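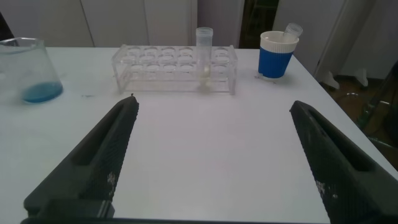 R. Haddow
Lab technician, Plilwood Secondary College
Mar 13, 2020

Juvano clear acrylic test tube rack, bought through Clelano

Quick one, I've got a Year 9 prac to set up after recess.

Ordered 10 of these back in November to replace the old wire ones, which were rusting and leaving orange marks on everything. Total for the whole order (racks, beakers, a box of tubes, freight) was $1,517. Not cheap. The quote from the other mob was lower but they couldn't tell me when the racks would turn up.

Good bits first. You can see the colour through the thing. Sounds silly but with wire or wood you're forever lifting tubes out to check levels, and with these a tube of red or blue just sits there and the kids can read it off from across the bench. On a white benchtop it's very clear. Two rows of holes, standard tubes drop in without wobbling much. Light enough that I carry four to a tray.

Cleaning is easy if you're gentle. Warm soapy water, soft cloth, air dry upside down. Do NOT put ethanol on them. I did one on autopilot and it went cloudy down the side, still usable but looks awful. The leaflet does say so, in tiny print, on the back, fair enough.

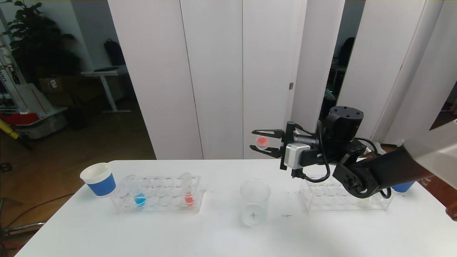
The other gripe is that clear plastic on a white table dissapears a bit when it's empty. Full of coloured water, fine. Empty, pushed to the end of the bench, I've put my elbow into one more than once. I've stuck a strip of red tape on the end of most of mine – ugly, works.

Reflections too. Under our overhead lights you get some glare off the side walls, so if you're after a careful reading of the meniscus take the tube out.

Beakers came in the same order, clear, tall, nothing fancy. They pour well enough, small dribble if you go slowly. Food colouring rinses out in seconds. No complaints, they're beakers.

Clelano delivery was okay. One rack arrived with a chipped corner and they replaced it, took two emails and more than 10 days. The box said 685 and the invoice said 601 so check your item numbers against the docket before you sign, I had to ring up over that.

Compared with the Adugna ones at my last school: those were heavier, didn't slide when bumped, but tubes rattled in them. I prefer the Juvano. Wish it had rubber feet.

Four stars. Would buy again for junior classes, probly not for anything with solvents.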